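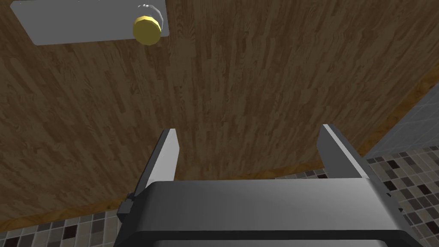 Figure 4.1 The wrist view in our simulated kitchen, with the fingers open and the yellow knob still well out of reach.

Chapter 4
Reaching, Closing, and Turning

I run an after-school robotics club, and every November I make the same mistake. I tell the new students that we're going to spend the next few weeks turning a knob, and I watch their faces fall. They signed up for robots! They wanted something with wheels, or at least something that could throw a ball across the gym. I should probably learn to pitch it better, but I love the knob project too much to dress it up as anything else.

By now you've worked through the first 3 chapters, so you can start the simulator, move the arm with the keyboard, and save a run. You've also (I'm guessing) driven the gripper straight through the countertop at least once. Good. The project in this chapter is called Kemeck, a name left over from a student team that got it out of a word generator and would not let me change it. Your job in Kemeck is to bring the gripper to the yellow knob, close the fingers on it, and turn it.

Try it by hand before you write any code. I mean it, please don't skip ahead to Section 4.2. Open the starter world, pick the wrist camera, and spend a class period just driving. My students always start out rushing, and then they find that the view from the wrist is a strange place to work from. When you tilt the hand, the whole room tilts. When you slide left, the knob goes right. The counter looks enormous and you have no good feel for how high above it you are, so you creep down a little at a time and keep switching to the side camera to check.

Closing the fingers is where things get interesting, and where most of our club notebooks get messy. 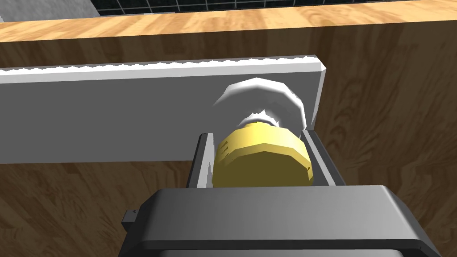
A knob with flat sides gives you a choice that a smooth round one doesn't. If your two fingers come in square to a pair of opposite flats, they have something to sit against. Come in on the corners and the grip may slip, or the knob may twist a bit as you squeeze, and now your starting angle is wrong before you've turned anything. One of our teams, Cleltix, lost most of a week to exactly that. Their turning code was fine the whole time! They were measuring from an angle that had changed while the fingers were closing, and the fix was to read the angle again after the grip had settled.

So we're going to break the job into stages and test each one alone. Reaching comes first, then closing, then turning, and you'll write a short check between each stage so the program knows whether it's allowed to go on. In my club a team can't start on turning until its reach works from 2 different starting poses. They grumble about this. I let them grumble.

You'll also want a run log from day one. Ours is a plain text file with the starting pose, the finger gap, and one line on what went wrong, and by the end of the project a busy team will have roughly 300 entries in it. Write the line even when the run was silly, and especially when you don't know what happened.

Before going on to Section 4.1, load the Kemeck starter world, set the gripper to fully open, and save a run in which you reach the knob without touching the counter. Keep that file. We'll replay it when we talk about coordinate frames.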